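Warum ein Behälter einen Rand hat

Ein Behälter ist ein Hohlraum mit Boden und Wänden. Oben ist er oft offen. Dann heißt er Kasten oder Wanne. Mit Deckel wird daraus eine Kiste oder eine Dose.

Die Wände haben zwei Aufgaben. Sie halten die Gegenstände zusammen, und sie machen den Behälter steif. Ein flaches Blech biegt sich leicht. Knickt man seine Ränder nach oben, biegt es sich viel schwerer.

In einem Metallkasten können Dinge mit sehr verschiedener Form liegen, zum Beispiel ein schwarzes, ovales Teil mit Netz und gleich daneben ein blaues, klotziges.
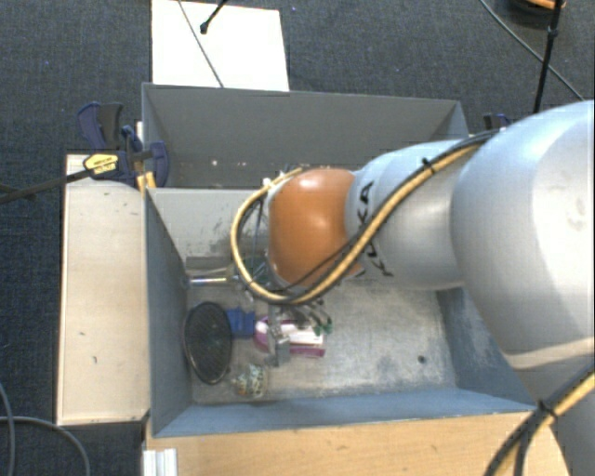
Warum bleiben Lücken?

Gleiche Würfel lassen sich ohne Lücken stapeln. Ovale Dinge können das nicht, denn ihre Seiten sind gekrümmt. Zwischen Oval und Wand bleibt immer Luft. Fachleute nennen diesen Raum Leerraum.

Versuch: Leerraum messen

Du brauchst eine Schüssel, Murmeln und einen Messbecher.
1. Fülle die Schüssel bis zum Rand mit Murmeln.
2. Gieße Wasser dazu, bis es den Rand erreicht. Miss dabei die Menge.
3. Die Wassermenge ist der Leerraum. Bei Murmeln sind es bis zu 43 Prozent der Schüssel.

Wörter zum Merken
Volumen: der Raum, den ein Körper einnimmt
Leerraum: der Raum zwischen den Körpern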